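Subject: Re: [pilgate-neighbors] single bin pickup, what Follano is offering

I read the Follano handout twice and I'm still not sold. I know several people here have already made up their minds and I don't expect to change many of them, but the comment period closes in June and I'd like at least a couple of these questions on paper before then.

The pitch, for those who skipped it: we stop separating. Paper, cans, bottles and tubs all go into one bin, one truck picks it up, and a sorting plant on the far side of the county pulls it apart. We get a bigger bin with wheels. The town gets a lower pickup price. The handout says we'll recycle more than we do now, and has a nice green arrow pointing up to prove it.

What does "more" mean? If it means more weight set out at the curb, I believe it. Give people a bigger bin and they'll fill it. If it means more weight that ends up as new paper and new glass, I'd like to see that number, and it isn't in there. I looked in the footnotes too. There are 4 of them and two are about the font license.
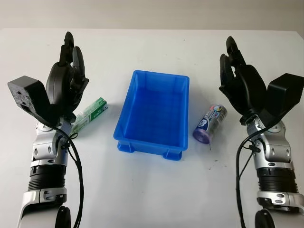

> I don't see why this is controversial. Half my street
> doesn't sort anything now. They get confused about which
> week is paper week, they give up, and it goes in the trash.
> One bin fixes that overnight. My sister-in-law lives in
> Istinberg and they went to this system years ago. She says
> she'd never go back and her neighbors all use it.
>
> Also the plants are very good now. They can deal with a bit
> of food or a wet box. We're not living in the nineties.
>
> And it saves the town money! I thought that was the part
> this list would like.

Taking those out of order.

On Istinberg: I called their public works desk last month, mostly to ask about this. The woman who answered was very nice and couldn't tell me how much of what they collect gets thrown out after sorting. She said the hauler has that. I called the hauler and they said to ask the town. Maybe the figure is terrific and they're just shy about it. I do believe your sister-in-law likes her bin, and I'd probably like it too. Liking the bin doesn't tell us where the stuff goes.

On confusion: yes, the calendar is bad. I've put paper out on the wrong week myself. But that's an argument for fixing the calendar. When Dương Street had its own pickup day, the schedule was printed on a magnet and people followed it. Then someone decided we'd all check a website, and now we're told residents "struggle to comply." Try the magnets again for 12 months and see what happens. I can't imagine they cost much.

On wet boxes: I'd love a source for that. What I remember from the plant tour (the open house, with the hairnets) is a guide telling us that soggy cardboard was the thing they hated most, and that broken glass mixed into paper was close behind. Maybe the equipment has been replaced. If so, Follano should say so in plain words and say what their buyers will accept. A paper mill decides what counts as clean paper. The truck company doesn't get a vote.
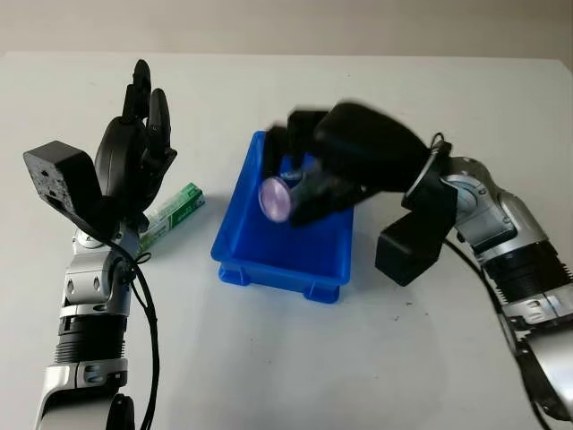
The money is where I get most suspicious. The lower price in the handout is the pickup price. Go to the second page and there's a separate line for "processing adjustments," which the town pays if the load is dirtier than some limit or if the resale market drops. The limit isn't given. Neither is the method for measuring it, or who does the measuring, and I have a guess about who does the measuring.

So we could save on the truck and hand it all back at the plant. I'm not saying that will happen. I'm saying the contract lets it happen and the handout was written so you wouldn't stop on it.

What I'm going to send in as my comment, and please borrow any of it:

- What share of collected material is thrown out after sorting, by weight, in towns already on this plan?
- What is the contamination limit, and can the town send its own person to watch a load get checked?
- Is there a cap on the processing adjustment?
- Can glass stay separate? Even if everything else goes in together, I'd feel better about that.
- What happens to the bins we already bought?

If the answers are good I'll say so here and quit complaining. I was wrong about the leaf bags and I admitted it at the time (check the archive).

Someone also asked off-list whether the new bins would fit in the alley behind the old Pilgate bakery. I measured it with a yardstick, so don't hold me to it, but it looked tight with the gas meters sticking out. If you live back there you should go measure it properly and write in about it, since the handout says bins left in the alley will be tagged and I didn't see any exception for people with no front yard.

One more thing, please trim your replies. The last digest had the whole handout pasted into it five times over and my mail program choked.

--
pilgate-neighbors mailing list
To leave the list, send a blank message with "unsubscribe" as the subject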